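**Cuaderno de taller – marzo, 16:40**

Sigo sin creerme lo del recubrimiento. Lo dejo por escrito para que Leokadia no me diga luego que lo apunté cuando ya sabía el resultado.

El folleto de Lurkent promete que su imprimación aguanta 400 horas de niebla salina sobre acero sin granallar. Sin granallar, o sea, lijado a mano y desengrasado. Ya me lo habían contado antes otros proveedores, con otros nombres, y siempre acabamos igual: ampollas en los cantos y óxido por debajo de la incisión.

Lo que tenemos hasta ahora:

- 8 probetas de acero laminado en frío, cortadas por Aqeel Abbasi de la misma chapa.
- Cuatro con la imprimación nueva, cuatro con la de siempre (Khokhar, bote abierto en febrero).
- Lijado grano 80, acetona, una mano a brocha.
- Incisión en cruz hecha con la misma cuchilla en todas. La de la probeta 5 me salió torcida, queda anotado.

Primera pega: el espesor. La ficha pide una capa y no dice de cuánto. Bianka Hegyi midió ayer con el medidor magnético y las de Lurkent salen bastante más gruesas que las otras. Así cualquiera gana. Si comparamos una capa gorda con una fina estamos ensayando la brocha, y para eso no hacía falta comprar nada. He pedido repetir dos con rodillo. Bianka dice que da igual para una primera criba. A mí no me da igual, pero la cámara ya está en marcha y no voy a pararla por dos chapas.

Segunda pega: la cámara. El registro de Zunden marca 1085 horas desde la última limpieza de la boquilla. Shagufta Pirzada jura que la limpió en enero y que lo que no se hizo fue poner el contador a cero. Puede ser. También puede ser que no. He puesto dos embudos para recoger la niebla, uno en cada extremo, y mañana miro si caen parecido. Si el de la derecha vuelve a salir casi seco, todo lo de esta semana va a la basura y lo digo ya.

Tercera: el comercial mandó un gráfico que llega hasta 3000 horas con la curva plana. Sin puntos, sin norma, sin número de muestras. Una línea verde muy bonita. Le escribí pidiendo los datos y me contestó con el mismo gráfico en mayor resolución.

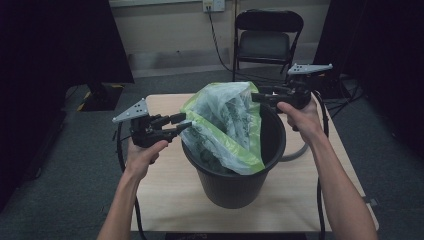
Josefien Verschueren propone meter también un par de piezas reales, con soldadura y agujeros, porque las probetas planas perdonan demasiado. De acuerdo con ella por una vez. Los soportes de Skolano nos valdrían: tienen un cordón feo por dentro donde la brocha no entra bien, y es ahí donde nos vuelven oxidados los del cliente de la costa. Falta pedir permiso para sacrificar dos.

Pendiente:

- [ ] Leer los embudos a primera hora, antes de abrir la tapa
- [ ] pH de la salmuera (el papel indicador está caducado, usar el electrodo)
- [ ] Dos probetas a rodillo, medir espesor en cinco puntos
- [ ] Volver a pedir los datos al comercial – por teléfono esta vez
- [ ] Fotos de las cruces con regla al lado

Apuesta con Leokadia: ella dice que las de Lurkent llegan limpias al final. Yo digo que ampollan en el canto inferior antes de la mitad. Va un café. El canto no lo selló nadie con cera, por cierto, ni en unas ni en otras, así que ya la oigo protestar si pierde.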